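# Two-arm tabletop cell, left hand cable keeps working loose

**ostergaard_bench**

We run a two-arm cell on a wooden table at Østergaard, handling clear tube. Each arm has a fingered hand on it. About once a shift the left hand drops off the bus. The arm itself keeps going and the hand just stops answering. If I wiggle the cable near the elbow it comes back.

The log shows 14 dropouts over 1,970 cycles, all of them on the left and most when the arm reaches for the far half of the table. I've swapped the hand cable once already with a Lilau spare. Same result. Is this a bad connector in the wrist, or am I routing it wrong?

**Gulance**

Probably the connector. Order a new one.

**Oddur Damgaard**

I wouldn't order anything yet. You changed the cable and the fault stayed, and it follows the reach. I look after a similar cell and ours did the same thing until we rerouted it. In our case the slack was in the wrong place. When the arm stretched out, the cable pulled tight between the elbow and the wrist and tugged on the plug.

What I would do, in this order:

1. Power down and hit the stop before you put your hands near the elbow.
2. Undo the strap at the elbow. Don't cut it, you'll want it again.
3. With the brakes released and someone holding the arm, move it by hand to the farthest point in your program. Watch the cable the whole way.
4. Leave a loop between the elbow and the wrist that still has some give at full reach. It should hang free of the joint and not get under the forearm when the arm folds back.
5. Put the strap back on the fat part of the elbow housing, snug but not crushing the cable. You should be able to slide the cable with two fingers.
6. Run the reach slowly with a tube on the table, one hand holding the far end and the left one coming in open. Check the loop while both arms are out over the table.

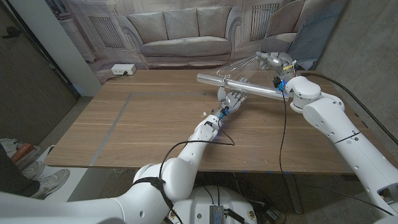 7. If it still drops out, swap the left and right hands. If the fault moves to the right arm, it's the hand or its wrist board. If it stays left, look at the arm side.

We got past 3,141 cycles without a dropout after doing this. I check the strap every 15 days now and write it on the sheet.

**ostergaard_bench**

Step 3 found it. The cable was tight well before full reach. I've moved the strap and left a bigger loop, and it's running slow now. I'll swap the hands on Monday if it comes back.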